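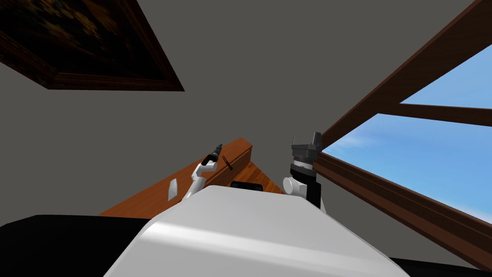

`dastness` ist das Simulationspaket der Robotik-AG am Bisholm-Kolleg. Wir üben damit Greifaufgaben für zwei Arme, bevor eine Gruppe an den echten Aufbau geht. Die Standardszene `zimmer_tisch` enthält den Roboter mit weißem Torso, einen Holztisch mit erhöhter Rückkante und ein Fenster mit blauem Himmel. Wer eigene Greifposen schreibt, sollte die Rückkante als Kollisionskörper eintragen, sonst fährt der linke Greifer beim Absenken hindurch.

## Start

```
pip install -r requirements.txt
python run.py --szene zimmer_tisch --episoden 10
```

## Daten

- 900 Episoden, gesteuert von Teilnehmenden der AG
- Gelenkwinkel beider Arme mit 20 Hz
- 2 Greiferzustände pro Zeitschritt
- abgebrochene Läufe liegen unter `abbruch/`

## Bekannte Probleme

- Der Himmel ist eine feste Textur, die Lichtrichtung ändert sich beim Drehen der Szene nicht mit.
- Sehr dünne Objekte rutschen bei großer Schrittweite durch die Finger.

## Kontakt

Dario Pellegrini, Fehler bitte als Issue melden. Stand: Februar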